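Equipment / Hand-held grippers / Kurup / Finger padding

Overview Fitting Spares Returns Contact

5 minute read

Kurup finger padding set

Replacement padding for the Kurup hand-held gripper. One set covers both fingers. The set fits all Kurup grippers with block fingers. It doesn't fit the narrow fingers sold before the block type, and there is no adaptor.

The padding wraps the front and side faces of each finger and leaves the top face bare, so the screws can be reached without taking the padding off. It is a wearing part. On a gripper used every working day for picking up cups, boxes and similar light objects, expect to change it after roughly 15 weeks. Heavy or sharp-edged objects will shorten that a good deal.

What is in the set

Two cut pads, left and right, marked on the backing sheet
Two edge strips for the lower flap
Four finger screws
One cleaning wipe, sealed
One sheet of fitting notes

The hex key isn't included. It comes with the gripper and lives in the lid of the case. If yours has gone missing, any good key of the right size will do, but please don't use a ball-ended one on the finger screws. They are small and the heads round off easily.

When to change the padding

Look at the edges first. The padding nearly always goes at the edges before it goes on the flat, and the bottom edge goes before the top, where the finger drags on the table as the operator slides in for a low object. A little fraying does no harm to the grip. Once strips are hanging below the finger they can catch on whatever is being picked up, or get pinched under it, and the set should be changed.

Then look along the rim where the wrap meets the block. Grey residue there usually means the adhesive is creeping out. Press the padding with a thumb. If it slides or feels hollow, it has let go of the block and no amount of pressing will bring it back.
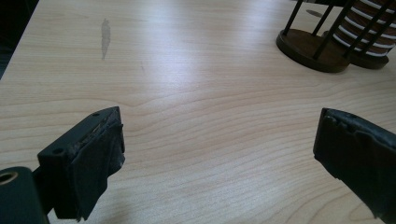
Black gripper fingers standing open over a table. The padding on the left finger has frayed, with ragged strips along the bottom edge.

Creases and bumps on the surface matter more than they look. A crease on the inner face gives a line of contact where there should be a flat one, and a light object will turn about that line when it is lifted. Shiny patches are less serious and can often be brought back with the wipe.

Change both sides together. A new pad on one finger and an old one on the other will give an uneven grip, and the closed position will be off centre by the difference in thickness.

Removing the old padding

Allow 12 minutes a finger the first time. It gets quicker.

1. Disconnect the gripper from the recorder and lay it on a soft cloth with the fingers open.

2. Undo the screws in the top face of the finger and lift the finger off its bracket. Keep the screws apart from the new ones. If the bracket comes away with the finger, the bracket screw is loose and needs tightening before refitting.

3. Start at a corner that has already lifted and peel towards the back of the block. Pull slowly and keep the strip low against the surface. Warm the padding with a hairdryer on a low setting if it tears.

4. Remove all the old adhesive. A plastic scraper is best. A metal blade will mark the block, and on the inner face a raised scratch can be felt through a new pad. Scratches elsewhere on the finger can be left alone.

5. Clean the block with the wipe supplied and leave it to dry in the open.

If you find a chipped corner at this stage, run a finger over it. A chip that is below the surface can be padded over. A raised burr must be rubbed down with fine paper first, or it will come through the new padding from behind. A finger with a crack running into a screw hole has to be replaced.

Fitting the new padding

6. Check the side. The left and right pads are mirror images, and a pad on the wrong finger will leave the lower flap facing backwards.

7. Hold the pad against the block without peeling the backing and line up its top edge with the rim. It should sit level with the top face or very slightly below. Padding that stands above the rim will start to peel on the first day.

8. Peel back a thumb's width of backing at the inner face and press that part down. Peel and press the rest a little at a time, working round to the side. Push any air towards the open edge.

9. Fit the edge strip over the bottom edge so that it covers the end of the pad on both faces.

10. Put the finger back on its bracket with the new screws. Tighten them in turn, a bit at a time, until they are snug.

11. Leave the gripper open for 4 hours before use. Closing it early presses the two pads together and can drag them out of line.

Checking the grip

Close the gripper slowly with nothing in it. The inner faces should meet along their full height. If they touch at the top first, one finger is sitting crooked on its bracket. Loosen it, close the gripper gently by hand so that the faces square each other up, and tighten it again.

Next, try it on something soft. A paper cup is a good test piece: it shows straight away if one side is pressing harder than the other. Ribbed cups are a little kinder than smooth ones, so use a smooth one as well if you have it. Take the cup just below the rim, lift, tilt it and hold it there for a few seconds. The wall should stay in shape and the cup shouldn't creep round between the fingers. Put it down and look at both sides. One deep dent and one clean side means the fingers aren't closing evenly.

Keep your own hand clear of the fingers during this test. It's tempting to steady the cup from below, and then it tells you very little.
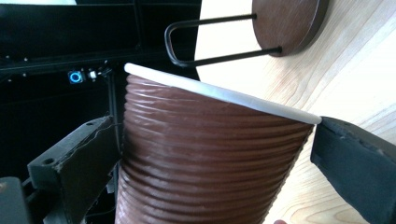 Between changes

Wipe the inner faces with a dry cloth at the end of each session. Paper dust builds up quickly and makes the surface slippery well before it can be seen on black padding. Don't use spray polish or solvent. Both soak in at the edges.

A frayed thread may be trimmed with scissors, close to the block. Don't pull it. Ordinary electrical tape over a worn patch will get you through an afternoon, but take it off the same day. Its adhesive is hard to shift once it has been squeezed a few hundred times.

Store the gripper with the fingers slightly apart. The case foam from April onwards has a spacer cut into it for this. Earlier cases don't, and a folded card does the same job.

Spares

Kurup finger padding set, pair
Kurup finger padding set, box of 32 pairs
Kurup block finger, left or right, unpadded
Finger bracket with screw
Finger screws, bag of 12

Orders go out from our Bandberg store. Boxes are made up to order and take longer than single sets. Padding from opened packs can't be returned, as the adhesive picks up dust as soon as the bag is cut.

The padding material is Flererora 2, the same as on new grippers. The older Flererora material is no longer cut for the Kurup. It was slightly thicker, so grippers moving from old to new padding need their closed position set again. See the gripper handbook, under Zero and travel.

Questions about fitting: ask for Khanyisile Mtshali at Ralbridge. Please have the serial number from the underside of the handle to hand.

Fitting notes last revised 20 February 2024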